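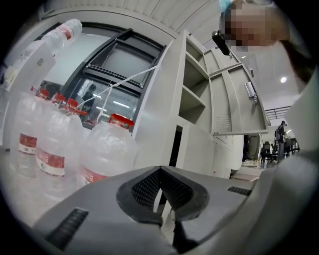
Water jugs, red-and-white labels and all.

17th June

Slept terribly again. The bedroom fan has started ticking (it does it only on the middle setting, so you get to choose between a gale and nothing at all) and around two I gave up and moved to the couch, where the cat had already claimed the good end. So I was up before six, and I figured I might as well get the tomatoes tied before the heat came on.

They're enormous! I planted 19 this year, which was stupid, and I knew it was stupid while I was doing it. The ones along the fence are up to my chin now and flopping into the path. I used up the last of the green twine and then had to cut an old T-shirt into strips, so the far end of the row looks like it's been in an accident. Found one tiny tomato, hard as a marble. I'm not even going to look at it again till next week or I'll pick it too soon, like last summer.

The peppers are sulking. I think they hate that corner. I'd move them but it's too late in the year for that, so they can sulk.

After breakfast I drove into Baseck for the car thing. The estimate last month was for the brakes only, and of course now it's brakes and something called a control arm bushing, and the total came to 421 dollars. I stood there nodding like I knew what a bushing was. They let me wait in the little room with the magazines, and I read a whole article about building your own canoe, and for maybe twenty minutes I was absolutely going to build a canoe. Then they called my name.

Got a rye loaf at Dirkunik on the way out, plus a poppy seed roll I hadn't planned on, which didn't make it to the car. They've raised the rye again. Still worth it. The line was out the door and the woman ahead of me bought every single cheese Danish in the case, which seems like it ought to be against some rule.

It was 94 by the time I got home and the kitchen was an oven, so lunch was rye bread and butter and cucumbers, standing up. I drank water all afternoon and still had a headache. Did the bills with the blinds down. Wrote the letter to the county about the ditch on Sabatier Road, tore it up because it sounded cranky, wrote it again, and it still sounds cranky but I put a stamp on it.

Still haven't decided about the lake. The cabin at Koltska is open the second week of August, eight nights, and they want the deposit soon. I keep doing the math with the brakes in it and then without the brakes in it. I really do want to go. I want to sit on that awful dock with the splinters and read something fat and not weed anything. But who'd pick 19 plants' worth of tomatoes?

There was thunder off to the west after supper and not one drop of rain. Watered by hand until it got dark, got bitten all over my ankles, came in. Fan is on high. Need twine, cat litter, and stamps.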